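Articles > Family and Relationships > Section 3.2

3.2 Age gaps and accounts of first relationships

The Galham survey asked 2325 adults to write, in their own words, about the first person they had dated. Of these, 508 described a partner at least five years older, and 209 said they were under 18 when the relationship began. We read all 209 accounts in full. Two coders marked each one for mentions of home life, secrecy, gifts and how the relationship ended. Disagreements were settled by a third reader using the Vuorinen coding guide.

Trouble at home came up often, usually in the first few lines. Writers spoke of shouting, of a parent who drank, or of being ignored. The older partner was then introduced as someone calm who listened.

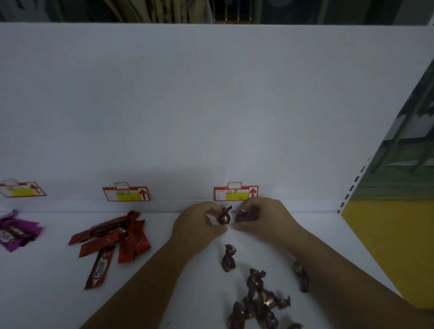

Figure 4. Wrapped candies held at a store shelf.

Gifts were harder to code than home life. Many writers did not use the word at all, and we counted an item only if the writer said it came from the partner. Most of the items were cheap. Small things of the kind in Figure 4, a candy in shiny foil with a twisted top, were coded as "token" and kept apart from phones, clothing and cash. In 23 accounts the writer still had a token, or its wrapper, at the time of writing. These writers did not always speak well of the partner. Several called the relationship harmful and kept the item anyway. The Odance interviews, which used older respondents, did not ask about kept objects, so we cannot compare the two groups on this point.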